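Histology Basics, Handout 4: Preparing Soft Tissue for Light Microscopy
Revised August 13, 2020 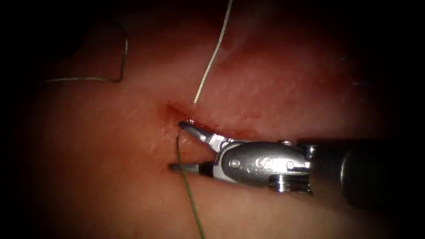
Ishbel Yule asked after the last lecture why fixation gets a full session when the stains do the visible work. A stain binds to whatever chemistry the fixative has left behind, so a fault at the first step carries through to the slide and can't be corrected later.

4.1 Fixation
Once blood supply stops, cells begin to digest themselves. Fixation halts this by cross-linking or precipitating proteins. The standard fixative in this course is neutral buffered formalin, which is formaldehyde in water with phosphate salts. Unbuffered formalin turns acidic on storage and leaves a brown pigment in blood-rich tissue. Do not mistake it for hemosiderin – the Prussian blue reaction is negative for formalin pigment.

Penetration is slow. Large specimens must be opened or sliced before immersion, or the center will break down while the surface fixes. Use a generous volume of fluid and keep the specimen off the bottom of the jar.

4.2 Dehydration and clearing
Paraffin does not mix with water. Water is removed through graded alcohols, and the alcohol is then replaced with a clearing agent, usually xylene. Starting in absolute alcohol causes uneven shrinkage. Too long in xylene makes muscle brittle. Most of the fat in the tissue dissolves during these steps, and fat cells appear as empty rings in the finished section. To show lipid, use frozen sections and see Handout 9.

4.3 Embedding
Orientation is set here. Tubular structures are usually embedded on end and skin is embedded on edge. Muscle should be sampled in two blocks, one lengthwise and one crosswise.

4.4 Common section faults
Fine parallel lines: nick in the blade, or calcium in the block.
Alternating thick and thin bands: loose blade or block clamp.
Folds: section not fully spread on the water bath.
Holes in the tissue: trimming too rough, or poor infiltration.

4.5 Hematoxylin and eosin
Hematoxylin with its aluminum mordant colors nuclei blue to purple. Eosin colors cytoplasm and collagen in shades of pink. Pale nuclei suggest overdone acid differentiation or exhausted hematoxylin – check the age of the bath first.

Reading before the lab: Baird and Moncrieff, course notes, section 12.
Lab books go to Murdo Baxter at the end of the session.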